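The white desk, and other November business

I had meant to write this up weeks ago, but the evenings have got away from me, and then the clocks went back and I lost all sense of when I'm supposed to be doing anything. 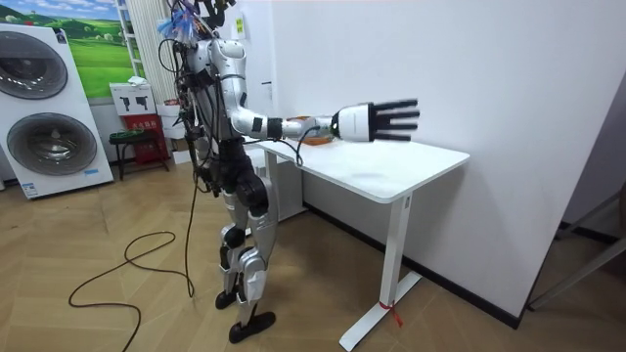
So, the desk. Regular readers (hello, both of you!) will remember that I spent most of the summer complaining about the old one, a great brown lump with drawers that stuck in damp weather and a top so deep that things went to the back of it and were never seen again. I wrote half my letters on the kitchen table to avoid it. When I finally decided it had to go, I thought I'd find a replacement in an afternoon. It took me two months, a great many cups of tea and more opinions from other people than I had strictly asked for.

What I wanted was a plain white desk with a flat top and no drawers at all. My friend Kyriaki thought this was madness. She has a desk with nine drawers and knows what is in every one of them, and she kept sending me pictures of handsome old bureaux with pigeonholes. I did go and look at one, in a shop in Oltby, and I'll admit I stood there opening and shutting the little doors for far too long. But I know myself. If I have a drawer I will put a dead battery in it, and then a takeaway menu, and then I will have to move house to get it empty again.

The one I settled on is by Kuster and cost 190 pounds, which was more than I'd planned, though the bureau was 755 so I felt quite thrifty coming home. I liked it for the corners, mostly. They're slightly rounded, and having walked into the old desk with the same hip every morning for years I had strong feelings on the subject. The edge is thin too, and the near leg stands on a long flat foot that runs along the floor, so the whole thing looks lighter than I'd expected. I do like seeing the floorboards underneath. The brown desk went nearly down to the ground and the fluff behind it was something else.

The wooden floor did give me some worry. It's an old floor and it isn't level anywhere, and a long flat foot on an uneven board will rock if you give it the chance. Jalen Mbeki from two doors down came round with a spirit level and a pile of cardboard, and we spent most of a wet morning shuffling the desk a few inches this way and a few inches back until it stopped. In the end we didn't need the cardboard. There was one good spot and we found it by luck, and I've asked everyone to please not lean on it or push it along.

The red ribbon round the bottom of the near leg is my own doing. I tied it on for a bit of cheer on the first day, meaning to take it off once the novelty had passed, and then I found I looked for it when I came in. The loose ends hang down towards the floor and will be a menace with the vacuum cleaner, I'm sure. It came off a box of Fomell biscuits, if you want to know, and I've still got the box as well, which is the sort of thing I was hoping to stop doing.

I'm trying hard to keep the top clear. My rule is that whatever I'm using can stay out, and when I've finished with it, it goes on the shelf in the hall. I've broken it already, of course. There's something orange lying there now that has no business on a desk, and I dare say it'll have company by the weekend. Still, it's a far cry from the old days, when I once found a birthday card under the pile that I'd written, stamped and never posted. (Sorry, Auntie.)

Next is the lamp question. I had a Terkley one with a bendy neck that I was very fond of, but it's too heavy for the new top and looks like it's sulking. Kyriaki has offered me one of hers. I've said I'll think about it, as I've seen her lamps. If anybody has a small one they'd recommend, with a warm bulb and a switch you can find in the dark, do leave a comment. It's pitch black in here by half past four.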